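Cullix Household Words

A word list and short recordings of everyday household vocabulary, collected from Sylheti, Sinhala, Czech and Estonian speakers living in and near Kukmont. Version 3.
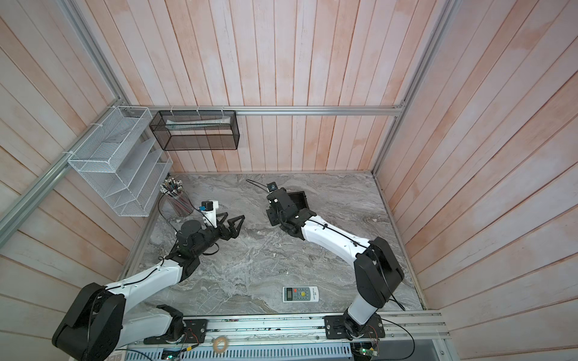

What is in the set

1333 entries. Each entry is one word or short phrase used at home, with its spelling, a gloss in British English, a category and one recording. Recordings are mono WAV files, one word per file, spoken once at normal speed.

The categories are kitchen, cleaning, furniture, clothing, weather, family, food and drink, tools, garden, and other. "Other" is larger than it should be. Version 2 had a separate category for illness and remedies, but it held very few entries and they have been moved.

Files

words.csv holds the main table, in UTF-8, separated by commas, with a header row.
audio/ holds the recordings, in one folder per language.
speakers.csv has one row per speaker, with no names.
notes.txt has longer comments on single entries, keyed by entry number.
changes.txt lists what changed between versions.

Columns in words.csv

id: entry number. Numbers are never reused, so there are gaps.
lang: syl, sin, ces or est.
form: the word as the speaker or the language editor wrote it.
latin: a Latin-letter version for Sylheti and Sinhala. Empty for Czech and Estonian.
gloss: English meaning.
category: one of the 10 above.
speaker: speaker code, matching speakers.csv.
audio: file name inside audio/.
loan: y if the editor thinks the word is a recent borrowing, n if not, blank if undecided.

Open words.csv with the encoding set by hand if you use a spreadsheet. Some programs guess wrongly and the Sinhala column turns to question marks. Saving the file after that will damage it for good, so keep a clean copy.

How the words were collected

Speakers were given a category and asked to say whatever came to mind. We did not work from a fixed English list. An earlier attempt did, and people tended to translate the English word when they would have used something else at home. The drawback is that the four languages do not line up. There are 190 entries glossed with a word that appears in only one language.

Most sessions were held in the evening in the reading room at Wanigasekara. A few speakers recorded at home on their own phones, and you can hear the difference. These are marked "home" in speakers.csv. One home session has a fridge running through all of it. We left it in.

Spelling

Czech and Estonian follow standard spelling, even where the speaker used a dialect form. Where the two are far apart the spoken form is given in notes.txt. Sylheti was the hardest to settle. Speakers disagreed on which script to use, and several had never written the words down at all. The form column uses Bengali script throughout, and the latin column was written by ear by one editor. Treat it as a reading aid. It should not be used as a phonetic transcription.

Known problems

Several Estonian kitchen entries have the loan column blank. Heino Laur is working through them.
Some Sinhala recordings start late and lose part of the first consonant. The affected ids are in notes.txt.
Glosses for kinship terms are loose. English "aunt" covers several different words in both Sylheti and Sinhala, and the side of the family is only given where the speaker mentioned it.
Volume is uneven between folders. Normalise it yourself if that matters to you.

Changes in version 3

Garden category added.
Duplicate entries for "broom" merged.
Czech diminutives now have their own rows.
Speaker ages replaced by age bands.

Consent and use

All speakers agreed to their recordings being shared under these terms. You may use the set for teaching, study and research. You may not sell the recordings or use them to build a copy of anyone's voice. A speaker can ask to be removed at any time, and if that happens we put out a new version and ask you to delete the old one.

People

Sylheti: Shanthi Bepari and Tharindu Sikder
Sinhala: Hashini Liyanage
Czech: Přemysl Vrabec
Estonian: Heino Laur

The file checks and the id scheme were done by Dilier. Corrections are welcome. Please give the entry number, the language and what you think it should say. We go through them in one batch every October.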